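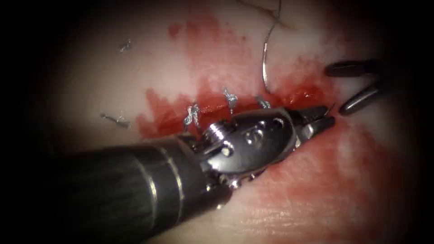
Blog > Work > Stitching
Tuesday, February 11, 2020

The claim going round our year is that you need 1000 stitches before your hands know what they are doing. I've also heard 500, from someone who seemed just as sure. When I asked where the number came from, the answer was a poster in the skills room at Desjardins, and the poster doesn't say where it got it either.

I have nothing against practice. I've done a lot of it since August, mostly at the kitchen table with a Kavby pad and a pile of out-of-date suture packs. My complaint is that the number gets treated as if every stitch in it were worth the same. My first 200 were rubbish. I was pushing the needle in a straight line, as if it were a darning needle, and dragging the curve through behind it. Every pass made the hole bigger than it needed to be. If I'd carried on to 1000 like that I would have been very quick at doing it badly.

What changed it was Ingeborg Albers watching me for one afternoon and saying hardly anything. She moved my grip further back from the point, made me come in square to the surface, and told me to turn my wrist and let the needle follow its own shape. Then she undid my whole line and had me start again. I was annoyed for a good hour.

The other thing I don't believe is "tighter is safer". It looks neat, I'll give it that. You pull each one down hard and the edges bunch up into a tidy little ridge, and people on the bench next to you say well done. But tissue swells, and a stitch that was snug when you tied it has nowhere to go. Edges that meet without being squashed are duller to look at and I now think they're the better work.

As for the pads themselves – the Katadia one costs twice what the Kavby does and claims to feel like the real thing. It doesn't. It feels like a firmer pad. Real tissue slides and gives in places you didn't expect, and the layers don't all come along together. Bitstead sell a refill with a slippery backing that is meant to fix this and I'd call it a slight improvement, if you can put up with the smell.

I've stopped keeping a tally. I do 21 in a sitting now, only because that's what fits across the pad at the spacing I like, and then I go back along the row looking for the worst one and try to work out why. Usually it's the one after I got pleased with myself. Last night it was the third from the end, where the bite on the far side was far too shallow and the edge had rolled under.

Still can't do left-handed ties. Anyone who tells me those come with time will be asked how much.

Filed under: stitches, practice, grumbling
6 comments | 14 shares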